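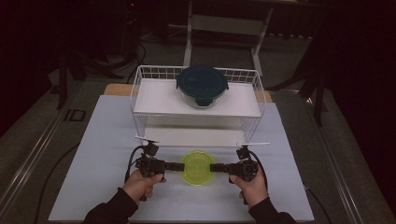 Both handles over the lime lid, wire basket and the blue-lidded dish behind.

[skavent-users] Re: left handle drifts after a while, right one is fine
From: Thomas Sanna
To: skavent-users
Cc: Norbert Zelenák

Hi Eglė, hi all,

Eglė Grigaitė wrote:

> Hello list,
>
> We have a pair of the Skavent handles on a bench here and I have
> inherited them, along with a folder of notes that stops in August.
> The right one behaves. The left one starts the morning fine and
> then the opening it reports creeps. By lunch I close the finger all
> the way and the log says there is still a gap. If I unplug it and
> plug it in again it is good for a while.
>
> I have already swapped the USB ports on the computer, no change. I
> have also redone the zero more times than I want to admit.
>
> Second question, maybe related: my two camera views do not agree
> with each other about where the middle of the table is. Did I knock
> something, or is it always like this? Oleksandra says you take
> yours apart regularly and put them back together without crying,
> so any routine you can share would be very welcome.
>
> Eglė

Oleksandra is being kind about the crying. But yes, ours come apart pretty often, and we had your exact creeping left handle for most of a spring, so let me tell you what I'd do and in what order. It's a long one, sorry, get a coffee.

First, the cable. Before you touch a single screw! I know you swapped ports, but that only tests the computer end. The end I'd worry about is where the cable leaves the handle, because the left one gets a harder life than the right on most benches. On ours the left cable loops down toward the left edge of the board and the right one curves off past the operator's hand, and each of them has its own way of getting tugged. With the left one it's the loop. Somebody leans in to reach the far end of the table, the loop goes tight, and the connector takes the whole pull.

Try this: set your zero, start a log, put the handle down flat on the board and don't squeeze it. Now wiggle the cable gently right at the body. If the reported opening moves at all while the finger is sitting still, you've found it and you can stop reading here. New cable, and clamp it to the body so the pull goes into the bracket and never into the plug. Leave slack in the loop, more than looks tidy. Ours looks like a mess and works great.

If the wiggle test is clean, next is the finger mount. Take the finger off (unplug first, please, Norbert has a scar) and look at the screws that hold it to the output side of the servo. You want to see whether they've backed out. They almost never look loose from the outside, you have to put a driver on them. Ours had maybe a hair of turn left in them and that was plenty. When you close hard, the finger slips a touch on its seat, and every slip adds to the last one, so the log creeps all in one direction. That fits your "good in the morning, bad by lunch" pretty well. It doesn't fit so well with replugging making it better, I'll admit, unless your software grabs a new zero on connect. Does it? Ours did on the old build and it hid this problem for weeks. Check that before you believe anything else the log tells you.

Clean the threads, a tiny bit of the removable threadlocker, snug them up in turns and go back around a second time. Then leave it overnight. I've skipped the overnight part and I've paid for it.

Third suspect is heat in the servo block, and that one you check with your hand. Run a normal session, then put a finger on the left block and a finger on the right block. If left is clearly hotter, something is dragging. With ours it was a bracket that had been put back slightly twisted, so the mechanism was rubbing the whole way through its travel. Loosen the bracket, let it find its own place with the finger half open, tighten again. You'll feel the difference in the squeeze right away, it goes from gritty to smooth.

Okay, the zero. Here's how I do it now, and I'd ask you to do it the same way every time even if you'd prefer a different way, since half our trouble came from Norbert and me each having our own style:

Let both handles sit powered for a few minutes before you touch anything.
Open fully, close fully, 3 times each, slow.
Close without squeezing. Just let it touch. Save zero.
Open fully and save that as well.
Close again and read the number. If it isn't back where you left it, don't save another zero on top. Go back to the screws.

That last line is the one I'd print out and tape up, if I were you. Redoing the zero over and over feels like work, and all it does is move the error to a place where you'll find it later.

Now your camera question. Each of our handles has its little camera module up on top with the white bar next to it, and they're mirror images, more or less. More or less is the problem! The modules get bumped when you set a handle down on its side, or when the two of you meet in the middle of the table. So yes, my guess is you knocked something, or the person before you did and never wrote it down.

What I do is a lid check. Get a round lid in a color that doesn't look like your board. I like the lime one because it's see-through enough that the inner ring shows, so I've got two circles to line up on, and our board is a very pale blue-white so the lid jumps right out. Lay it flat in the middle. Bring both handles in over it with the fingers pointing at each other until they nearly touch, and leave a narrow gap right over the lid. Hold still, grab a view from each side. If the modules are where they should be, the gap falls in about the same spot on the ring in both views, just flipped. If one of them is off, you'll see it without measuring.

Then you need something at a different height, because a tilted camera can pass the flat check and fail the tall one (ask me how I know). We turn a white wire basket upside down at the far end of the board so the flat bottom makes a shelf, and put a round glass dish with a dark blue-green lid on it. I keep the locking tab toward the front so it's the same every time. Reach over to it with each handle, look at both views again. If the flat check was good and this one is bad, your module is tilted. If they're both bad by the same sort of amount, it's more likely twisted around on its mount.

Fixing it is dull. Loosen the module just until it moves with a firm push, nudge, tighten, check again, swear, repeat. Do one handle completely before you start on the other. I once did both at the same time and ended up with two views that agreed with each other perfectly and were both wrong.

A couple of small things about the table while I'm at it. Wipe the board before you run a check, a greasy one throws back the light. Wear dark sleeves if you can, they show up less in the views than bare arms or a bright shirt, and the people reading our recordings downstream were happier once we all did it. And keep the cables on top of the board, or well clear of the rails at the sides. Adelino Rebelo had one get pinched over at the Barel shop, and it looked perfect from outside and was cut nearly through.

As for a routine, this is what we've settled on:

Every morning: wiggle test, zero, lid check.
Every 40 recordings: driver on the finger screws, look at the camera modules.
Every 900: fingers off, brackets off, clean out the dust, new cable on the left whether it needs it or not.

I used to do the big one only when something broke. Then I spent a full afternoon chasing a fault that was just fluff in the travel, and Norbert very politely asked whether I'd like him to put it on the calendar. He put it on the calendar.

Keep the log on paper, by the way, next to the bench. We had a nice shared sheet and it stayed empty. The notebook hangs from a string and everyone writes in it, with dates, and with which handle. Please write which handle! "Adjusted finger, seems better" is a real entry in ours and I still don't know what it refers to.

If you get through all that and the left one still creeps, swap the two servo blocks, left to right, and see whether the fault follows the block. If it does, order a block. If it stays on the left, then it's the body or the wiring inside it, and Oleksandra Bondarchuk has been further into one of those than I have. She wrote up how she reseated the inner connector, it's on the Tolluvero wiki under repairs, but the pictures there are of the older body, so go by the text.

Oh, and about the replug: could you send me the first lines of the log from right after you plug it back in? I'd like to see if it's quietly taking a new zero. If you're on the Kerr build of the driver, I'm nearly sure it is. There's a setting for it in the config, I just can't remember what they named it and I'm not at the bench until after lunch.

Good luck, and tell us what it was, even if it was the cable.

Thomas

PS: Norbert reads over my shoulder and says it was a very small scar.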